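Demonstration gathering (robot learning)

From the Lunero open reference on home automation. Last revised May 2, 2026.

Demonstration gathering is the work of collecting examples of a task, done by a person, so that a learning system can later be trained to do the same task with a robot. It goes by several other names, among them demonstration collection, teaching by showing, and (in older workshop notes) simply "recording." A single example is usually called a demonstration or an episode, and a group of them that share a task is called a set.

The idea is an old and friendly one. Most of us learned to fold a shirt or pack a lunch by watching somebody else do it, and people who build learning systems have long hoped that machines could pick up everyday chores in much the same way. The hard part is that a robot has a different body from ours, with different reach and a very different sort of hand, so a plain video of a person at work leaves out a good deal of what the robot would need to know.

Ways of gathering

The oldest method still in wide use is to guide the robot itself, either by taking hold of the arm and moving it through the task or by steering it from a distance with a second set of controls. The examples that result fit the robot very closely, which is a great comfort to the people doing the training. The drawback is that the robot has to be present for every minute of it, and robots are heavy, costly and not at all easy to carry up a flight of stairs.

A second method uses a hand-held gripper. The person holds a tool with two fingers much like those the robot will have, with a camera fixed to it, and goes through the chore with that tool in place of bare fingers. The camera sees what a robot's wrist camera would see, and the movement of the tool is worked out afterward or tracked along the way. The method has become a favorite for household chores, as it can be carried from home to home in a shoulder bag and learned in an afternoon.

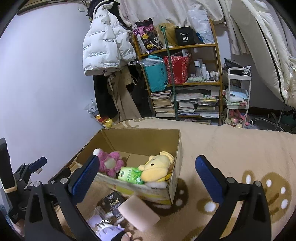
Tidying and packing make up a large share of the household tasks that are gathered, and they are a good place for a newcomer to begin. The goal is easy to explain, the objects are light, and very little can be harmed if something is dropped. Soft things deserve a special word. A plush toy gives when it is squeezed and can be picked up by an ear, a foot or the middle, so a set that includes a yellow Winnie-the-Pooh in a cardboard box beside a pink flower-shaped toy will hold many different grasps that are all perfectly good. A pink sponge squashes too, but in its own way, and a small box with stiff sides hardly at all, and it helps the learning system a great deal to meet all of these in the same set. The surface underneath matters more than beginners expect. A plush bed cover lets things sink and tilt a little, where a tabletop keeps them level, and a system taught only on tables may be quite lost on a bed.

Variety and quantity

How many examples are needed is the question asked most often, and the kindest answer is that it depends on the task. The Menon tidying set, gathered for the packing of small household goods, holds 3,200 demonstrations from 218 rooms. The Ganeo project took the other road and asked for 50 demonstrations of each task in only 9 homes, with the objects moved to new places before every one. Both sets are still used for teaching, and people who have worked with the two of them tend to hold warm opinions in favor of one or the other.

Most guides agree that ordinary rooms should be left as they are. Shelves, curtains, coats on their hangers and whatever else a home contains will be there when the robot arrives, and it should have seen the like before.

Checking

Once gathered, demonstrations are looked over before training. A checker will set aside those where the camera was covered, where the tool's position was lost, or where the task was left unfinished. Fumbles that were put right are often kept, for they show the system how to recover. The Delotell checking notes, last expanded in June, suggest marking such episodes with a label of their own so that they can be added or left out later.

See also: Hand-held gripper; Wrist camera; Teaching by guiding; Soft object handling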